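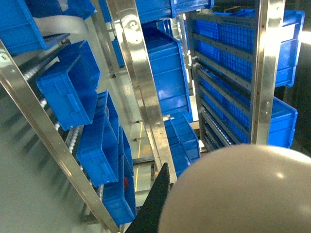
Una pinza se juzga mal en el catálogo. En la nave de pruebas de Foltley comparamos durante el mes de junio dos modelos para cajas de plástico, el Qudah y el Ondovgate, con el mismo brazo y el mismo controlador. La estantería inclinada, con sus cajas azules en fila y sus montantes de acero inoxidable, obliga al dedo negro a bajar por huecos estrechos, y esos montantes devuelven mucha luz a la cámara de la muñeca. Por eso empezamos por la visión y dejamos la fuerza de agarre para después.

Denise Bickerstaff, ingeniera de la empresa integradora Sunudska, preparó una serie de 300 ciclos para cada pinza. «El borde de la caja perdona poco», me explicó. «Si el dedo entra torcido, el controlador lo nota antes que nosotros».
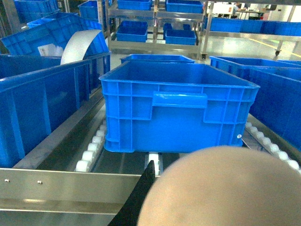
La Qudah falló 33 veces, casi siempre en la aproximación. La Ondovgate falló 8, pero es más lenta y pide una calibración que a mí me pareció demasiado larga. Bickerstaff no está de acuerdo conmigo: ella prefiere perder una mañana en calibrar y no tener que parar la línea por la tarde.

También cambiamos la exposición de la cámara. Con el ajuste de fábrica, los reflejos del metal confundían la detección del borde —un problema conocido, pero que en los folletos no aparece— y la Qudah era la que más lo sufría. 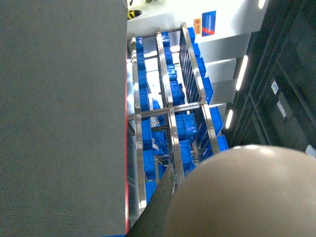
Beryl Wainwright, responsable de compras en Foltley, mira otra cuenta. Cambiar los dedos de la Qudah cuesta 76 euros; los de la Ondovgate se venden solo con el cuerpo completo. De momento ha pedido una unidad de cada una, y la segunda serie se hará con las cajas cargadas.

Última actualización: junio, 17:40
Compartido 33 veces · 8 comentarios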